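Why do metal things feel colder than wood?

Metal and wood, same room, same temperature. So why does only one of them feel chilly?

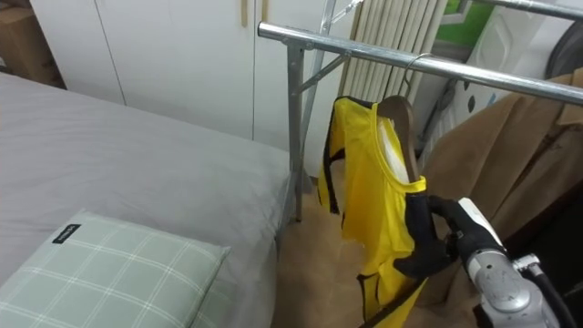

Page last changed: March, by the Omlow Science Corner

Try something before you read on. Find a wooden clothes hanger with a metal hook. Most wardrobes have one. It needs to have been in there all night, not just carried in from a sunny windowsill.

Put one finger on the wood. Now one on the hook.

The hook feels colder, doesn't it? Quite a bit colder if it's a chilly morning. Swap fingers if you think one of your fingers is fibbing.

Now the odd part. The hook is NOT colder. If you had a good thermometer you could check both bits and get the same number. Both have been in the same wardrobe, in the same air, for hours.

So what is going on?

Your skin is not a thermometer

Skin is clever, but it doesn't measure how hot things are. What it mostly notices is its own temperature, and how quickly that is changing. Losing heat fast? Feels cold. Losing heat slowly? Feels fine. Gaining heat? Warm. Gaining heat much too fast? Ouch, hand away.

The inside of you is kept at 37 degrees. Your fingers are a bit cooler than that but still warmer than most rooms. So whenever you touch something in the house, heat leaks out of your finger and into it. Always that direction, warm to cool. Heat never wanders from the cool thing to the warm thing on its own.

Metal is a fast road

Heat moves through metal easily. Touch a spoon and the heat from your finger goes in, then spreads off down the handle. The bit under your finger doesn't get a chance to warm up much. So it keeps on taking more heat from you. Greedy spoon.

Wood is a slow road. Heat goes in and more or less gets stuck near the surface. That little patch under your finger warms up quickly, nearly to the same temperature as you, and then it stops taking much. Feels cosy.

A thing that lets heat through easily is called a conductor. A thing that doesn't is called an insulator. Two good words to know.

Good conductors: copper, silver, aluminium, steel (not as good as copper but still fast).

Good insulators: wood, wool, cork, most plastics, and air as long as it is trapped and can't move about.

How big is the difference? Copper carries heat 400 times better than a lump of something that scores 1 on the scientists' scale. Wood doesn't even get to 1. It scores a tiny bit over nothing. Steel is in between, and some sorts of steel are a lot slower than others.

The butter race

You need a grown-up for this one, becuase of the hot water.

Get a metal spoon, a wooden spoon and a plastic spoon, all roughly as long as each other. A mug of hot water, a heavy one that won't tip. Three small dabs of butter and three dried peas.

Stick a pea near the top of each handle with butter. Stand the spoons in the mug. Grown-up pours the water. Wait.

In our try the pea on the metal spoon slid off first. The other two were still stuck when the water had gone lukewarm and we wanted our tea. Yours might take longer, depends on the spoon. Thick handles are slow.

If no peas fall off at all you used too much butter.

What about hot things?

Same rule, other way round. On a very hot day a metal slide can be much hotter than your hand. Now heat goes from the slide into you, and metal hands it over fast. A wooden bench in the same sunshine might feel just warm. That's why a metal slide can hurt when the bench next to it doesn't.

Saunas too. The benches are made of wood, and people sit on them happily in air that is far hotter than any summer day. A metal bench in there would burn. Don't test this.

It's also why lots of pans have wooden or plastic handles. Heat in the pan, please, not in the hand.

The ice trick

Last one and it's the best. Two ice cubes the same size. Put one on a metal baking tray and one on a wooden chopping board. Both need to have been sitting in the kitchen for a good while first.

Ask someone which will melt first. Most people touch the tray, touch the board, and pick the board - it feels warmer, so it must melt the ice quicker.

Nope. The tray wins, easily. The tray isn't cold, it only feels cold. It passes heat along quickly, and this time it's passing heat INTO the ice. The board can't keep up.

Do it over a tea towel. There will be a puddle.

Questions we got sent

Does a blanket make heat? No. Wool doesn't warm anything. It traps air, trapped air is an insulator, so your own heat stays in. Wrap a blanket round an ice lolly and the lolly lasts longer. Really. Sticky blanket though.

Why does the bathroom floor feel colder than the mat? Tile lets heat through better than a fluffy mat does. Same temperature, if there's no heating underneath.

Is glass a conductor? Not a great one. Better than wood, much worse than metal. Touch a window, a table leg and a tap and put them in order. Windows are tricky in winter beacuse they really are colder, with the outside right behind them.

Words from this page

Conductor - lets heat through easily
Insulator - slows heat down
Temperature - how hot or cold a thing is, whatever your finger says

Next page: why does a puddle disappear?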